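Preltik Limewash Guide, Section 4: Preparing a previously painted wall

Most painted walls look sound from the doorway. Get up close before you believe it. 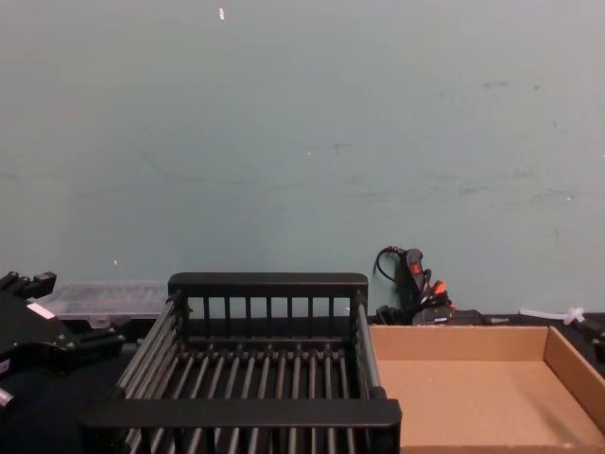
Yaryna Kravets wrote in to ask why she should bother with a test patch at all when the tin says "suits all interior walls". Her first coat went on well, she says, and came away with the masking tape a month later.

The tin does say that. We would treat it as a hope. Limewash grips a surface that drinks, and modern emulsion mostly doesn't. Work through the steps below before opening anything.

4.1 Checking the old paint

1. Switch off the ceiling light and hold a torch flat against the wall. Go over it slowly. Chips, scuffs and old filler show up far better this way than in daylight.

2. Rub a dark cloth over an area the size of a dinner plate. If it comes away chalky, the old paint is breaking down and a primer alone will not rescue it.

3. Press a strip of strong tape down firmly and pull it off sharply. Do this in 4 places, including one near the skirting and one beside a window. If paint comes off in any of them, go to 4.3.

4. Flick water at the wall. If it beads and runs, you need the mineral primer, whatever the shop told you.

Note: "Wipeable" and "scrubbable" paints nearly always fail step 4.

CAUTION: In older houses, test for lead before any sanding. Home test kits can miss it under later coats. If in doubt, send a paint sample to a laboratory.

4.2 Washing and filling

1. Wash with sugar soap, working from the bottom up, then rinse twice with clean water. Products sold as "no rinse" leave something behind, in our experience.

2. Scrape out loose edges around chips. Fill with a mineral filler. Ready-mixed lightweight filler is easy to use and shows through limewash as a paler, shinier patch.

3. Leave shallow fills for 8 hours. Deep ones need until the next day, and longer in December if the heating is off.

4. Sand level, vacuum, and wipe with a barely damp cloth.

Note: Scuffs which survive washing can bleed through. Dab them with stain block, but keep the dab small, as limewash won't take to it without primer on top.

4.3 If the tape test fails

1. Scrape back to a firm edge. This will take longer than you planned.

2. Repeat the tape test on what remains.

3. If it fails again, stop. "Stabilising" liquids are often suggested at this point. They hold down dust fairly well and flaking paint rather badly.

Go to Section 5 once every patch has passed.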